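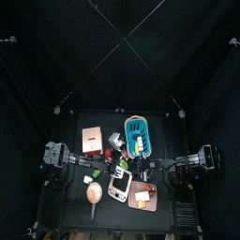 The two arms at work over the toy groceries, inside the black fabric enclosure.

Bronwyn Waaka wanted a machine that would put her kitchen away. After 11 months and more money than she will put a number on, she has one that can sometimes put a toy apple in a basket.

"Sometimes is generous," she says. "Put down 'on a good evening.'"

I had gone to see the Trillus build expecting to be sold something. Most people with a pair of robot arms want to sell you something, even if it's only the idea that you will own a pair soon. Waaka, who repairs sewing machines for a living, shares the workshop with three other members and has no product and no plan for one. What she has is a table, a tent of black fabric over it, and an arm on each side.

I asked why the fabric.

"Light," she said. "The shop has big windows. We had it picking things up in the morning and missing them after lunch. The software was the same, the apple was the same, and the sun had moved. So we closed it in."

That struck me as a large concession. A kitchen has windows too. I said so, and she shrugged. Ketill Bach, who wrote most of the control code, was less relaxed about it.

"You have to start somewhere you can control," he said. "People want to skip to the end. If I can't get it working in the dark box I'm not going to get it working next to a stove."

Fair enough, but the dark box is where a lot of home projects stay. The fake food bothered me for the same reason. The fried egg in the pan is a toy. So are the apple and the green pepper. A real egg slides, breaks and leaves grease on whatever touches it. I asked Bach whether anything learned on a toy egg carries over to a real one.

"The reaching does," he said. "The gripping, no. Maybe a little."

The job they have set themselves is to clear the table on request. Somebody names a thing, and one of the arms is supposed to fetch it and put it in the teal basket or on the pink tray. Bach trains it by steering the arms by hand through the same job over and over. He did 300 of these runs before he was willing to let it try alone. Waaka did a share of them and says her shoulders still know it.

When they let it try for me, the left arm went for the white cup and closed on air. It tried again and tipped the cup over. On the third go it had it, carried it across very slowly, and let go a little early. The cup landed on the rim of the basket, thought about it, and went in. Bach wrote down a success.

I asked if he would have called that a success with a wine glass.

"I would have called it a broken wine glass," he said. "But the task was the cup."

Áine Dunne, who built the corner brackets and strung the cables across the top, is the member most willing to talk about what went wrong. The first version of the enclosure sagged. The arms shook it every time they stopped hard, and the shaking got into everything.

"I did it three times," she said. "The cross cables were the cheap fix, and I should have done them first. I spent June building a stiffer floor for it when the top was the problem."

She does not think the thing will ever clear a kitchen. "I joined for the metalwork," she said. "I like the arms. I like how they look when they're both coming in at once. Would I pay for it? I've got two hands and a sink."

Waaka doesn't fully disagree. Her mother has trouble gripping things, and that was the start of it, a Sunday spent watching her chase a jar lid around the counter. I asked whether a better jar opener might have been the place to begin. She laughed, and then said she had bought one – her mother uses it every day.

So what is the table for now? Bach says he wants the two arms to work together, one holding the pan steady while the other lifts the egg out. They have tried it four times. The arms ran into each other in two of those, and in the other two the egg stayed where it was. He thinks the trouble is timing. Dunne thinks the trouble is that it's hard.

Waaka would like it to finish one full table without help before she takes the fabric down and tries it with the windows open. I asked when that might be, and she looked over at Bach, who was already setting the cup back in its place for another run.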